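The pitch you hear most often in robot learning right now is that data is the whole problem. Get enough people picking up enough objects in enough houses, the argument goes, and the machines will sort out the rest. I have heard it from founders and from investors, and I went to Graridstead half expecting to hear it again from Diane Gill.

Gill runs collection for Melovora, a small company that occupies the upper floor of a former printing shop. Her people use hand-held grippers with a camera attached. They squeeze the handle, the fingers close, and the motion is saved so that a robot arm can later be trained to do something similar. The company calls its collection program Trollo, a name Gill did not choose and does not defend.

"It's a good way to get a lot of hand motion quickly," she says. "Whether it's the right hand motion, ask me in a year."

I asked her now. She shrugged and said that in May her team handed over 138 hours of tabletop recordings, and that the first policy trained on them could pick things up from a desk very nicely as long as it was one of the desks in the recordings. On a different desk it reached for the wrong spot and closed on air.

"So we had taught it two desks," Gill says. "That's an expensive way to learn two desks."

Her answer was to stop tidying. Early recordings had been made on cleared surfaces, with one object in the middle. Now the collectors are told to leave people's belongings where they are and work among them, at whatever speed feels normal.
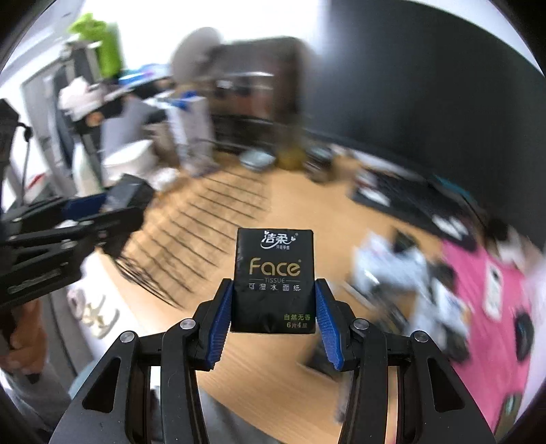
The speed matters more than I had understood. Afaf Khoury, who has been collecting since the spring, says new hires move like they are defusing something. They creep up on an object, pause, grip it and pause again. A robot trained on that will pause too.

"You have to forget you're making data," Khoury says. "But then you go fast and half of what the camera gets is smear. Somebody downstream complains. You slow down, somebody else complains."

The somebody downstream is usually Zamfira Pană, who reviews the recordings before they go to training. She throws out more than the company would like. I asked whether anyone had pushed her to throw out less, and she looked over at Gill before she answered.

"There are conversations," Pană says. "A blurry recording is fine if the tracking holds. If the tracking jumps, the hand teleports, and the model learns that hands teleport. I can't let that through because a slide says we need more hours."

Soft packaging is her current headache. Anything in thin plastic gives under the fingers, and a gripper held by a person has a person's judgment behind it. Khoury can feel through the handle when she has squeezed enough. The recording stores how far the fingers closed and nothing about what she felt.

That seems to me a large hole in the method, and I said so. Gill didn't argue. She said the hope is that the model will pick up force from looks, from how much a wrapper creases before it lifts. Has she seen it do that?

"I've seen it do something that could be that," she says. "I've also seen it flatten things."

Chantal Tremblay is less patient with the question. She handles the agreements with the outside groups who train on Melovora's recordings, and her view is that every method has a hole. Driving a real arm by remote control gives you cleaner force readings, she says, but it is slow and the arm has to be carried up the stairs. Simulation is cheap and the objects in it behave like simulated objects. "People want me to say ours is best," she says. "Ours is the one you can do at a kitchen table."

What none of them could give me was a number I wanted badly: how much better the robot gets for each extra hour of this. Gill says the curve went up steeply, then less steeply, and that the test set changed in between, so she wouldn't trust any line drawn through it. I admired the answer. I also noticed that the company's brochure has a line drawn through it.

When I brought up the brochure, Tremblay said it was being revised.

The collectors work in pairs and are paid by the shift. It used to be by the accepted recording, until Pană noticed that the same easy grasps kept turning up. A box, a bottle, the same box again. Khoury admits she did it too. "You find the thing that always passes and you pick it up all morning," she says. Since the change, the accepted total has dropped and the variety has gone up, and the argument over which of those the customers are buying is still going on.

Before I left I asked Gill what would convince her that the approach doesn't work. She thought about it for longer than anything else I had asked.

"If we doubled the homes and it still failed in the next one," she says. "Then I'd stop."

They plan to start on the new homes after the winter. She has promised to let me see the failures as well, and I have her promise in an email.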